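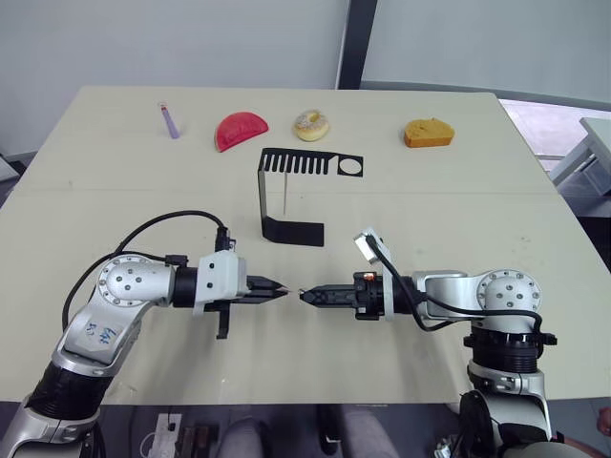 Fig. 1 – Le plan de travail, avec le support noir et la rangée du fond.

Séance 2 – Disposer de petits objets sur une table

On reprend où on s'était arrêtés. J'avais promis de parler moins de théorie et davantage de rangement, alors allons-y ! Regardez d'abord le fond de la table : un ustensile violet et blanc, debout, puis la demi-tranche de pastèque (une maquette, bien rouge), le donut au sucre et la part de génoise orange. J'aime beaucoup cette ligne. L'œil la lit d'un coup, de gauche à droite, et tout le devant reste disponible pour travailler.

Catarina Godinho m'a demandé pourquoi je tiens tant au bord opposé. Question d'habitude, je l'avoue – chez Prata, où j'ai appris le métier, on appelait ça « la réserve », et on n'y touchait qu'au moment de servir. Vous pouvez très bien préférer une réserve latérale, mais alors gardez-la pendant tout l'exercice.

Passons au support. Tôle noire pliée, pied plat, dos vertical, plateau horizontal : une extrémité découpée en peigne, un trou rond à l'autre. Pour votre croquis, je veux les deux extrémités, et je veux qu'on les distingue ! L'an dernier j'ai reçu des dessins superbes où le peigne avait disparu.

Un mot sur la couleur. Sur du beige, le noir se détache tout de suite, le rouge aussi, tandis que les tons clairs se fondent dans la table. Pensez-y en regardant la suite.
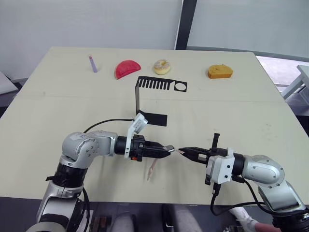 Fig. 2 – Ustensile fin, beige clair, posé en diagonale devant le support.

Vous voyez ce que je veux dire ? On passe facilement à côté. Nuno Amaral propose de glisser un set foncé dessous, et je trouve l'idée bonne (à essayer chez vous, un torchon suffit). Notez aussi le joint entre les deux panneaux de la table : c'est un repère tout trouvé pour aligner une rangée sans règle.

À préparer pour la prochaine fois : un croquis de votre propre table vue de face, avec une réserve de petits objets, plus un commentaire de 400 mots. Déposez le tout dans le casier d'Eleni Spahić avant midi.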